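4.2 Where the desk ends up

I went into this part of the study thinking I'd be writing about chairs. Most of the home-office literature I'd read (and I read a lot of it over one long June) is about chairs, or screens, or how far your elbows should be from your ribs. But when I started going through the 71 rooms in the Sturkden set, what grabbed me was the walls! People kept telling me about the wall first and the desk second.

Brick came up again and again. Folks who had it didn't want to cover it, so shelves went elsewhere and the desk got pushed up in front, usually something pale and plain with a bit of storage underneath. One woman in Drastbridge told me she'd spent 2,000 dollars having plaster taken off and then couldn't bring herself to drill a single hole for a cable clip. I heard versions of that all over the neighbourhood, which is why I've given cables their own heading in 4.3.

I sorted the rooms using the Nigam categories, with one change. Nigam lumps plants and flowers in with "clutter", and I just couldn't do it. A vase on a cabinet near the desk is something a person chose, and I coded it as decoration (Figure 6).
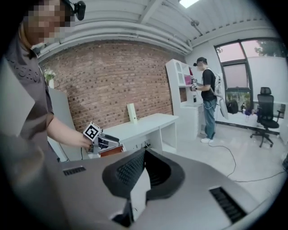

Sakda Rattanakul
Doctoral candidate, Interior Environments

Figure 6. White desk against red brick, with an open cubby under the right side and a few dark cables hanging below. White flowers on the cabinet at far left. Coded: brick, pale desk, decoration, cables visible.

The cubby gave me more trouble than I'd expected. I first coded open cubbies as shelving, then went back and made them their own group, and the totals in Table 3 use the second version.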